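Switching applicant tracking systems, five months in

I run hiring for a company that makes packaging equipment. We have 132 people on the payroll and a recruiting team of two, me included. Back in May we moved from Zaltow to Jokasis for applicant tracking. A few readers asked how that went, and I said I would write it up once we had used it through a full round of openings. It is now October 2026 and we have filled most of what we opened over the summer, so I have enough to go on.

First, why we left Zaltow. The product worked. We had been on it for years and I could do most things without looking. But the contract renewal came in with a higher price and a change in how they count open jobs. Under the old plan a posting that was paused did not count against our limit. Under the new plan it did. We pause jobs all the time, mainly for the shop floor roles that open and close with the order book, and that would have put us up a tier we had no other use for.

I looked at Jokasis and one other system, Imai. Imai had the nicer career page and the better phone app. What it did not have was a way to let hiring managers leave feedback without a paid seat. Most of our managers hire once a year. I was not going to buy seats for that. Jokasis sends them a link, they click it, they see the resume and a feedback form, and they are done. That settled it for me, though I can see a bigger company going the other way.

The move itself took longer than the sales rep said it would. Zaltow will export your candidates to a spreadsheet, but the resumes come out in a separate zip file with numbered names, and the notes come out in a third file. Jokasis will match them up for you if the candidate ID is in all three. In our export, the ID was missing from the notes. We went back and forth with both support desks and in the end I did the matching by email address, which worked for everyone who had applied with the same address every time. Plenty of people had not.

If you are planning a move like this, ask for a test export before you give notice. Open every file in it. Check that the notes carry an ID and that the dates come through as dates. Also check what happens to candidates you rejected, and whether the reason codes come along. Ours came along as numbers with no key.

The job board feeds were the next thing. Zaltow had been pushing our jobs out to the aggregators on its own, and I had stopped thinking about how. With Jokasis you turn on each feed by hand, and two of ours stayed off for most of the first month because I had not read the setup page to the end. Applications dropped and I blamed the season. Then I searched for our own maintenance technician job from my home computer and could not find it anywhere but our site. I turned the feeds on and things picked up within the week. I now search for one of our own jobs every Monday-type morning when I sit down with the open list, and I would suggest it to anyone in this line of work.

While I was in there I also rewrote the job ads. The maintenance planner posting had been copied forward so many times that it still mentioned software we no longer use. I sat down with the engineering manager and we cut it by half. We took out the degree requirement and put the pay range at the top. The new version got fewer applicants than the old one and more of them were people we wanted to call. 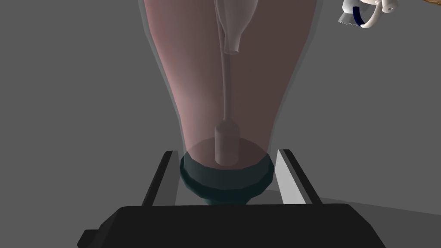 Simulated gripper with its fingers open around a see-through tapered shape.

Screening questions are where Jokasis has been better than I expected. You can set a question to knock a candidate out, or you can set it to flag them for a look. On Zaltow it was knockout or nothing. We had a question about working second shift that was throwing out people who answered "depends," and some of those would have been fine after a five-minute call. Now they get flagged and one of us calls. It is more work, but we filled the second shift lead job that way.

The duplicates handling is worse. If a person applies to two jobs with a slightly different name, Jokasis makes two records and does not ask. You can merge them, but only one pair at a time, and the merge keeps the older phone number. I have called a couple of dead numbers on account of that. I reported it in June and was told it is on the list.

Reporting is a draw. Zaltow had more reports, most of which I never opened. Jokasis has a short set and lets you build your own, but the builder is slow and it forgets your filters if you leave the page. I built the one I need, which shows days from application to first contact by job, and saved it. I have not been back in the builder.

The thing I use most is the plain old email template. I have one for "we got your application," one for "we would like to talk," one for "not this time," and one for "we are still deciding, sorry for the wait." The last one is the one people answer. Candidates write back to say thanks for letting them know. I would have guessed it would annoy them.

I compared notes on all this with Rosaura Quintero, who recruits for a food plant two counties over and moved to Diltholm last year. Her experience with the notes export was the same as mine, coming from a different system. She had hers rebuilt by a contractor and said she would not pay for it again, as her team looked up very few of the old notes afterward. I have to agree. I spent a lot of evenings on the matching and I have opened maybe a handful of those records. If I did it over, I would bring across the last year and leave the rest in the spreadsheet.

On cost, we are paying less than the Zaltow renewal and a little more than we paid Zaltow before. I did not save the company any money compared to last year. I did avoid the increase, and that is how I put it to our finance person when she asked.

Would I tell you to switch? If your current system is doing the job and the price is steady, I would stay put. The first two months were rough and both of us fell behind on callbacks. If your renewal looks like mine did, get the quotes, ask how they count paused jobs, and get the answer in writing.

A couple of people also asked about text messaging. We have it turned on for the shop floor jobs only. Candidates reply to texts much faster than to email, and most interviews for those roles now get scheduled that way. The consent wording took our lawyer a while to approve. I will do a separate post on it once we have been through the winter hiring, and I will include the wording we ended up with if she lets me.

Next up for me is the career page, which still has the old logo on it.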